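Chapter 6

Staling and the Keeping of Bread

6.1 Introduction

Bread begins to change as soon as it leaves the oven. The crust, dry and brittle at first, takes up water from the crumb and turns leathery. The crumb becomes firmer, crumbles more readily and loses its elastic recovery when pressed. Flavour weakens over the same period. These changes together are called staling, a term which in this book excludes spoilage by mould or bacteria. Spoilage is treated in Chapter 7.

The distinction matters in practice. A loaf may be stale and entirely safe to eat, and a loaf may carry mould while its crumb is still soft. Measures taken against one fault can make the other worse. A sealed bag, for example, slows the drying of the loaf as a whole but keeps the crust damp, and a damp crust is where mould commonly starts.

6.2 Two kinds of staling

Crust staling is chiefly a matter of water movement. At the end of baking the crust holds very little water and the crumb holds a good deal. Water moves outward until the difference is reduced. If the surrounding air is dry, part of that water is lost from the surface and the crust stays fairly crisp. If the loaf is wrapped, the water is held in the crust and crispness is lost within hours.

Crumb staling is less simple. It was once put down to drying alone, and the everyday phrase "dried out" still reflects this. A loaf sealed so that it loses no weight will nevertheless become firm. The main cause lies in the starch. During baking the starch granules swell and lose much of their ordered structure, and on cooling the starch molecules gradually draw together again into ordered regions. This process is called retrogradation. The straight-chain fraction, amylose, sets within the first hours and is largely responsible for the structure of the cooled loaf. The branched fraction, amylopectin, reorders over several days and accounts for much of the later firming.

Gluten also plays a part, though its share is disputed. Water appears to shift between the gluten and the starch as the loaf ages, and bonds may form between the two. Flours of higher protein content tend to give crumb that firms more slowly, but such flours also give larger loaves, and loaf volume has an effect of its own. The two influences are hard to separate.

6.3 Shape, size and surface

The proportion of crust to crumb differs widely between products, and with it the course of staling. A large tin loaf has a small surface for its weight. A long, narrow roll has a large one, and a coiled or deeply scored roll has more again, with pale bands where the dough was sheltered and darker bands where it was exposed to the heat of the oven.

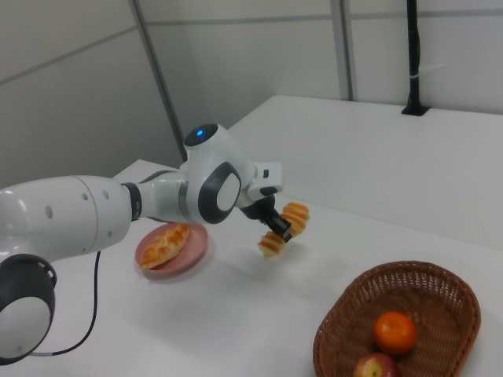
Bakers at Wokau would put the matter more bluntly: small goods are for the day they are baked, and no wrapping will change that. The view is widely held in the trade, and it is sound as far as crisp-crusted goods are concerned. It is less so for enriched rolls. Fat, sugar and milk solids each soften the crumb at the start, and certain fats delay firming as well, so that an enriched roll may remain acceptable into a second or third day. Acceptability is in any case a judgement made by the eater — it cannot be read directly from an instrument.

6.4 The effect of temperature

Retrogradation proceeds fastest a little above the freezing point of the crumb. A loaf kept in a refrigerator at 4 °C therefore firms more quickly than the same loaf kept in a cupboard, although it will resist mould for longer. Below freezing the process slows greatly, and at ordinary freezer temperatures it is almost halted. The loaf must, however, pass through the unfavourable range twice, once on cooling and once on thawing, and the passage should be made as short as possible.

Firming can be partly reversed by heat. The ordered regions of amylopectin melt over a range that begins below 80 °C, and a stale loaf warmed through will regain much of its softness. The recovery is brief. Water is lost during reheating, and the crumb firms again on cooling.

6.5 Measuring firmness

The usual test presses a flat plunger into a slice of set thickness and records the force needed to reach a set depth. Slices are taken from the middle of the loaf, and end slices are discarded. Results from loaves of different volume should be compared with caution, as an open crumb offers less resistance than a close one whatever its age.

Exercise 6.1 uses readings from two bakeries, Umik and Tuhiwai, which followed the same recipe with flour from the Pokport mill. The Umik loaves were cooled on open racks and bagged after 53 minutes. The Tuhiwai loaves were left unwrapped overnight. Before working through the figures, the reader should set down which loaves would be expected to show the softer crust, and which the greater loss in weight.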